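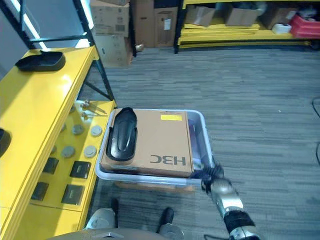 Gray bin on the striped carpet, flat cardboard box inside.

Helleck 21-Quart Storage Tub: my review after a long spring of sorting

I put off cleaning out the spare room until May, and by then the closet door wouldn't close and I had started keeping the vacuum in the bathtub (don't ask). So I finally gave in and ordered a set of the Helleck tubs from Drativia, mostly on the strength of a neighbor's garage shelves, which I have envied for years. I paid 95 dollars for the set with shipping, and I winced a little when I clicked the button.

Well, I'm glad I did! The lids are the best part. They go down with one good push at each end and they stay down, even when I carry a tub by the handles down to the basement with a cat weaving between my feet. My old Brasier tubs had those swinging latches, and I broke two of them the first winter, so a plain snap lid suits me very well. Winter scarves, extension cords, the good Christmas napkins, all of it finally has a home.

They stack nicely too, though I wouldn't go past four high. The bottom one starts to bow, and then the lid gets stubborn and you have to sit on it. I also wish the labels that come in the package were better. The glue let go within a few weeks, and I went back to masking tape and a marker, the way my mother always did it.

Shipping was slower than promised, and one tub came with a crack at the corner. I wrote to Drativia late at night, feeling grumpy, and had a very kind answer by breakfast and a new tub the week after. I kept the cracked one for potting soil.

If you have heavy things to put away, like books or canned goods, look at the Sepúlveda crates instead. They cost more and they're no beauty, but my sister-in-law has hauled cookbooks in hers through two moves. For clothes, yarn, holiday things and all those odds and ends you can't quite throw out, I'd buy the Helleck again, and I'm already eyeing another set for the attic.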